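Chapter 6
Wood as a Material

Wood is one of the oldest materials in the home, and still many people buy it without knowing how it grows. In this chapter we study the colour, the grain and the moisture of timber, and how these three affect its behaviour in furniture.

A tree adds one layer each year. The early part of the layer is pale and grows fast, the later part is darker and harder. When the log is sawn, these layers become the lines we call grain.

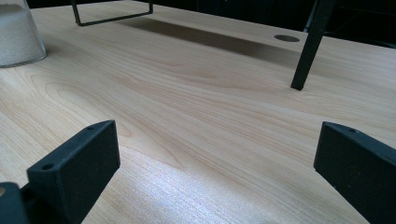 The direction of the saw decides the pattern. A cut along the side of the log gives wide arches, while a cut toward the centre gives straight lines. Section 6.1 begins with the sawmill at Rovstead, where 16 logs were cut in both ways.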